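Do we need speed limits for a small arm doing towels?
Posted by pallari_kez, 2025-02-26

We're teaching an arm to fold towels in our shed and I'm writing up house rules before the new people start. Is there a sensible speed for when someone's reaching onto the table? And does soft stuff like towels even need a risk assessment?
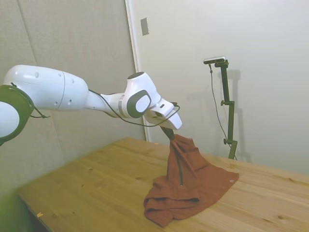 I've put 100 mm/s in the draft for now – feels painfully slow, but I'd sooner start there.

Sullar
Yes, do the assessment! The towel's harmless but the grip and the elbow aren't. Read ISO 10218 and TS 15066, then write down who can reach in and when. Tidy your cables too, ours snagged in October and cost us almost 30 minutes of swearing.

Jornstead
just keep your hands out of it mate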